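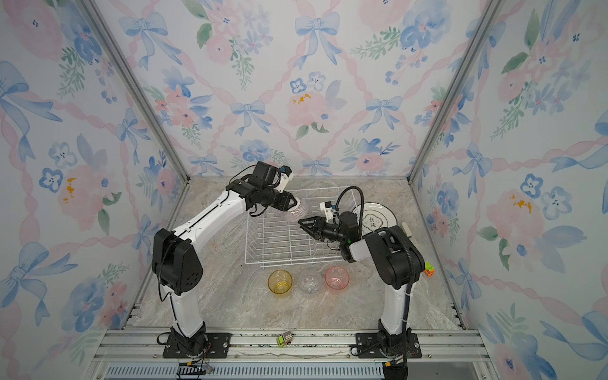
Akinyi Kombo says we should drop the clear cup altogether and do the whole run with the yellow and pink ones, and I can see why, but I'd like to hear from people outside our group before we give in.

Posted by Sorcha Tully
Tagged: student projects, two arms, grasping

Right, the background. We're a student robotics club in Jondport and our project for the Plelivico challenge is loading a dish rack with two arms. Cups go in upside down, plates lean on the prongs, bowls wherever there's room. We drive the arms by hand to record demonstrations, train on those, then let it have a go by itself. We started in February and it's been great fun, apart from the cups!

Last week we recorded 40 demonstrations and kept 26. Most of the ones we binned were down to the clear cup. The person driving lines up nicely, closes, lifts, and then halfway through turning it over the cup has slipped round and goes into the rack on a slant. Coloured cups of the same sort of size are a lot better. So my first thought was that it's a seeing problem. The marble floor shows straight through the clear one and on the wrist view I can barely find the rim myself, never mind expect the model to.

But then Kibet pointed out that the person driving is standing right there looking at the real thing, so why would they be dropping it as well? Which is annoying, as I'd already written half a page about see-through objects for the report.

Things we've tried:

- turning the lights down a bit (made the glare better and everything else worse)
- closing the gripper more slowly
- picking the cup up nearer its base
- starting with the cups further apart

None of it made a difference I'd want to put on a graph. The longest recording we've got is 1035 frames and a good chunk of that is just me fiddling with the angle over the rack, which I'm told is a bad thing to teach it.

So is it the seeing or the gripping, and is one arm passing the cup to the other worth the bother? I like the handover, it looks brilliant when it works, but it's another place to go wrong.

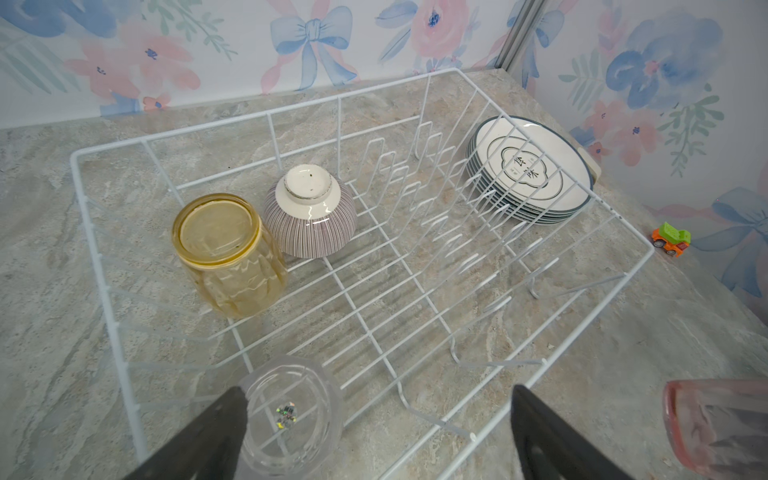 A clear cup is hardest at the moment you let go of it, according to Aileen Samonte, and I'd like to know if anybody else has found the same. She thinks we're blaming the pick-up for something that goes wrong over the front edge of the rack, where you've got wires, tines and whatever's already in there all fighting for the same bit of space. If she's right then my whole list up there is aimed at the wrong end of the job.

Any ideas very welcome, including rude ones. We've got 3 weeks until we have to show it running.

Search questions, tags or people

Kibet Athumani

Hello Sorcha, yes, I'm answering your post from the other side of the same club, sorry. Just putting it here so other people can argue with me.

I still say gripping. Smooth hard fingers on a smooth hard cup and you're asking it to turn over in mid-air, of course it swings. The yellow tumbler has that wavy pattern moulded into it so there's something to bite on. Try a bit of grippy tape on the inside of the fingers. Cheap and you can peel it off again.

Also please everyone put the cups back where they started after a run.

Hiu-tung Hsiao

I helped run a school team through something very similar (the Mwakalinga kitchen round, if anyone remembers it) and I think you've got two problems that happen to turn up together, so here's how I'd pull them apart.

First, do a set with the cup already in the gripper. Put it there by hand, close the fingers, and start recording from that point. If it still slips on the turn, Kibet wins and you want tape or a firmer squeeze. If it doesn't slip, your pick-ups are off centre and the turn is only showing it up. You can do this in an afternoon and you don't need to train anything.

Second, put a small matt sticker on the clear cup and run it again. It feels like cheating, so check your rules first, but as a test it's very handy. If the stickered cup suddenly behaves for the model and makes no odds to the human driver, then you've learnt that the model's trouble is with seeing and the driver's isn't. Your half page about see-through objects may yet be saved!

On the 1035 frames, I'd throw that one out, or at least trim it. When we left in recordings with a lot of dithering, our arm dithered too, and it would hang above the rack for ages as if it had forgotten what it came in for. Decide on the angle before you get there and then commit. If the cup goes in wonky, stop, bin it, start again. Keep the good recoveries in a separate folder and add them later when the plain version works.

And on handing over from one arm to the other, I'd leave it out of the first version. Get each arm doing its own side of the rack. We spent ages on a handover and what we had on the day was two arms holding the same cup and neither of them keen to let go.

One more thing, which I wish we'd thought about sooner, is the order you fill the rack in and how close things end up.
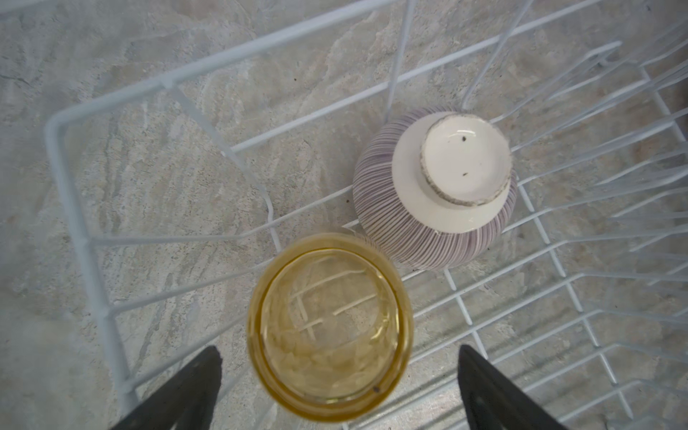 Spacing was what finally sorted it for us, wrote one of my old team when I asked what they remembered, and I'd agree. Once a bowl is leaning on a tumbler you can't treat them as two separate things any more. Touch one and you may well shift the other, and if you want to go back in and straighten the tumbler you need room for both fingers, bowl or no bowl.

What we did was give every item its own patch of rack and stick to it in all the recordings. Tumbler goes in its patch, bowl goes in its patch, with a finger's width of clear wire in between. It looks a bit fussy and you fit less in, but the model picked it up much faster. Then when that was steady we started moving things closer together, a little at a time.

If you do want it to tidy a tumbler that's already in, come straight down over it with the gripper well open, one finger either side, and stop there for a moment before closing. Coming in at a slope, ours kept catching on the tines. Get your drivers to do it the same way every time, too. We had one who always turned the wrist left and one who always turned it right and the poor thing learnt to do neither.

Sorcha, if you try the cup-in-hand test would you post how it goes? I'm curious about the sticker as well.

Aileen Samonte

Only adding that I never said the pick-up was perfect, I said the letting go was worse! We open the fingers before the rim is resting on the wires. I've watched it back and the cup drops the last bit every time. Could we lower it until it touches, then open? Happy to drive if somebody else does the saving and labelling.

I'd keep the clear cup in. Anyone can do a yellow one.

Akinyi Kombo

Fine, keep it in, but I'm not driving it. Barkard shop has grip tape by the till, I can get some on my way over.

Last updated 4 April 2023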